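4.2 Firmware updates over shared links

The second part of the study looked at how the hubs receive new firmware. Each Collent hub checks the Gototham server once every 90 minutes and downloads an update if one is waiting. In the first version of the system, all hubs in a building started this check at the same time after a power cut, and the shared link slowed down for everyone. Kazmi and Bugti had seen the same thing in an earlier trial with Norkance displays.

We changed the client so that each hub picks a random delay before its first check. The delay is stored, so a hub that restarts in the middle of a download does not pick a new one. We also split the update file into blocks. A hub that loses its connection asks only for the blocks it is missing.

The logs cover 1,048 update attempts made in July. Of these, 828 finished on the first try. The rest needed at least one more connection, and 28 of them had to be restarted by hand. Most of the manual restarts came from hubs with a full storage partition, a fault the client did not report clearly. Version 2 of the client checks free space before it asks for the first block and writes a plain error message if there is too little.

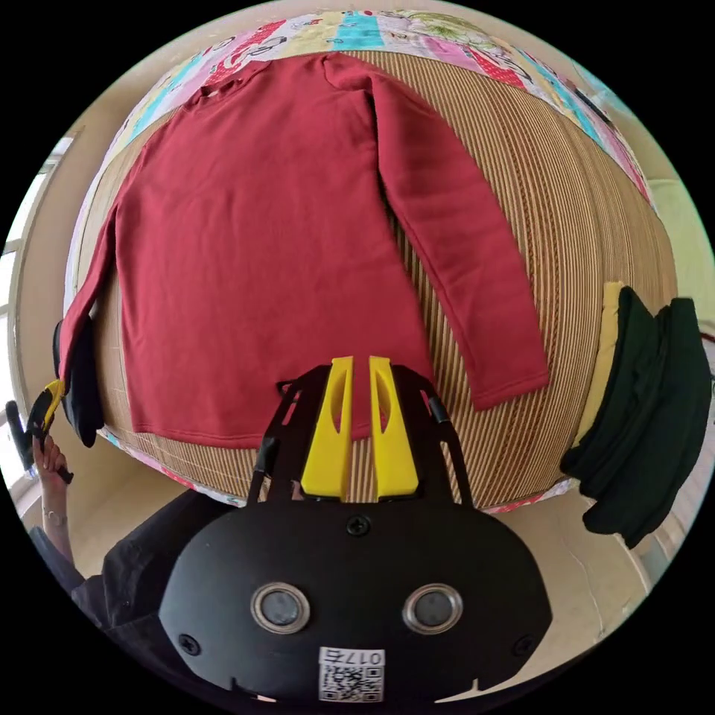

Figure 3

Block size had less effect than we expected. Small blocks meant less data to send again after a dropped link, but they also added requests, and the server log grew quickly. We kept the middle setting for the rest of the work. Macaraeg tested the large setting again on the Soomro test network and found no reason to change this choice.

One limit of these results is that all the hubs used the same wireless chip. Section 4.3 repeats the test with wired units.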